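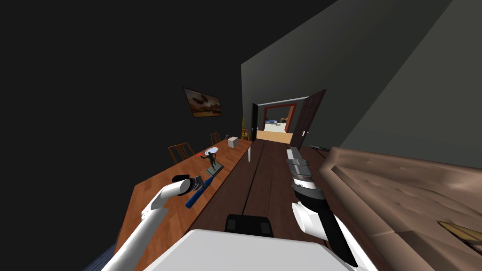 ## Tail light keeps cutting out on rough roads

**wdai62**
I bought the Drotamus rear light in March for my commute into Flokville. It runs fine on smooth pavement. Once I hit the brick section by the station it shuts off, and I have to press the button to get it back. The battery is charged every night. Has anyone fixed this, or do I send it back?

**t_eder**
Same thing on mine. Open the case and look at the spring at the minus end. Mine was flat. I pulled it out a little with needle-nose pliers and it has worked for 5 months.
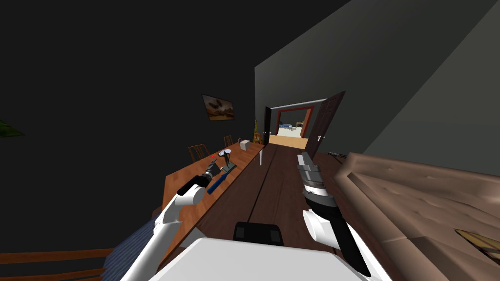
You need a small Phillips for the two screws under the rubber strap. Watch the gasket when you close it up, it likes to slide out at the corner by the charging port.

**guoqingj**
I would not open it. You lose the warranty, and the seal is never as good after. Send it back and get the Daneck. It has a built-in cell, so there is no spring to go bad.

**t_eder**
And when the built-in cell dies you throw the whole light away. I have been through two Danecks. I'd take a loose spring over that.

**guoqingj**
Mine is on its third winter. Depends how you charge it, I guess.

**xlei**
Before you do either – is it on the seatpost or the rack? I had a Leblanc on the rack and it cut out all the time. Moved it to the seatpost and it quit doing that. The rack shakes a lot more.

**wdai62**
It's on the rack. I can't use the seatpost, my saddle bag hangs right over it.

**xlei**
Then put a strip of old inner tube between the bracket and the rack. Two layers if you have it.

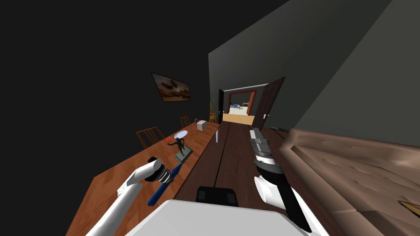
Snug the bolt down but don't crush the rubber. I'd also carry a cheap clip-on for the back of your bag until you trust the main one again.

**yufang_d**
Agree on the second light. I run 2 in back all year, one steady and one blinking.

**wdai62**
Tried the inner tube tonight and it still went off once on the bricks, so I opened it. The spring was flat like t_eder said. Bent it out and put it back together. I'll ride it for a week and post again.

**guoqingj**
Check it for water after the first rain.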